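Chapter 6
A Morning at the Open Day

Before You Read
Think of a job you do with your hands without paying it much attention, such as plugging in a lamp or buttoning a coat. How would you explain that job to someone who had never had fingers?

Most of us meet our first working robot from the wrong side of a fence. We see it through yellow mesh at the end of a factory tour, swinging something heavy from one place to another, and we come home saying that it was very fast and very loud. I have been on a good many of those tours, and I enjoyed every one of them, but I can't say I learned much about robots on any. The visit that taught me something was a much smaller affair, an open day at the Bumora workshop in Grillthorpe, and I would like to take you along on it before we get into the harder material on grasping and contact.

My notes are headed 08/09/2021, and under the heading I wrote "parking behind the bakery," so I must have expected to go back (I did, twice). Visitors were let in 12 at a time. We were given safety glasses and a folded sheet with a floor plan on it, and then a cheerful young engineer told us that we could ask anything we liked as long as we stayed behind the tape. There were two demonstrations that morning. The first was a sorting job, with a camera overhead and a belt full of bottle caps, and the children loved it. You will meet sorting again in Chapter 9, so I will pass over it here, although I admit I stood there with the children for quite a while.

The second demonstration was called Cirnov, after the project it came from, and it dealt with computer parts. The question behind it was a plain one. A great many old computers are taken apart every year, and the taking apart is done mostly by people, with screwdrivers and sore wrists. How much of that handling could an arm and a gripper take on? The engineers had no wish to oversell it. One of them told us that the arm had made 1085 practice grasps over the summer, and that she could have told us an amusing story about more than half of them.

What struck me first was how slow it was. After the bottle caps, the arm seemed almost shy. It would come down toward a part, stop, turn a little at the wrist, and come down again. A man beside me whispered that his grandson could do it quicker, and of course he was right. But watch your own hand the next time you pick up a thin, flat thing from a table - a playing card will do nicely - and you will notice how much turning and feeling goes on before the card ever leaves the surface. We do all of this so quickly that we forget it is there. 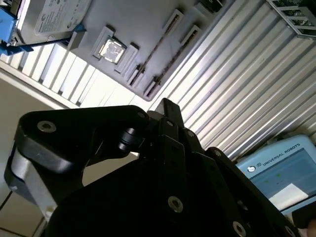 A circuit board is a hard thing to pick up well. It is flat, so there is little to get hold of from the side, and it carries parts on its face that should not be squeezed. A hard drive, by contrast, is a good solid block, and a gripper can close on it with some confidence. So the same pair of fingers has to treat two neighbors quite differently, and somebody has to decide in advance, or teach the machine to decide, where the fingers should go and how firmly they should press. Engineers call the first of these choices grasp planning and the second force control. These two ideas will keep us busy for the rest of the chapter.

I should mention one more thing from that morning. At the end, visitors were invited to try the job themselves with a pair of kitchen tongs and a dead circuit board. I was terrible at it. I pinched where I should have supported, and I could not feel what the tips were touching. A visitor from Chantharasri, a small repair firm across the river, did far better, and when I asked her how, she said she always looked for the bare edge first. Keep her answer in mind as you read Section 6.1, where we begin with the shapes of objects and the places on them that can safely be touched.

Key Terms
grasp planning
force control
contact point
end effector
wrist rotation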